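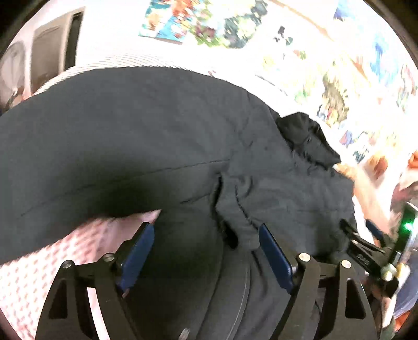

4.2 Where the planner loses its nerve

Our planner, Flomon, picks a grasp on cloth by scoring candidate folds and closing on the best one. On the bench set it does this well enough to be published. In furnished bedrooms it does it slowly, and the reasons are mostly in the state estimator.

The estimator tracks visual features from the wrist camera. Cloth gives it very little: a dark garment has few corners worth keeping, and the ones it has move when the fingers do. We had expected the walls to help. They did, up to a point. A wall of drawings supplied nearly 200 stable features per view, until the wrist turned toward the bed and the count fell to 13.

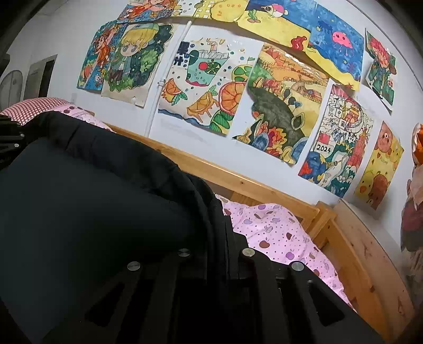 Figure 3. Wrist view with drawings on the wall, a wooden bed and a pink quilt. The fingers' linkage fills the lower part of the view.

Two changes were made. First, we mask the gripper with a fixed template – Marquez drew it by hand, twice – so that screw heads no longer pass for landmarks. They are excellent landmarks, being always in the same place, and the unmasked filter concluded with great confidence that the camera had never moved. Second, features on fabric are kept for only 35 views, then dropped. Dela Peña argued for a learned weight instead, which we tried in May and which took three times as long to reach the same answer.

Fast wrist turns are still a problem. Blur removes the wall features first, and the planner then waits for them to come back.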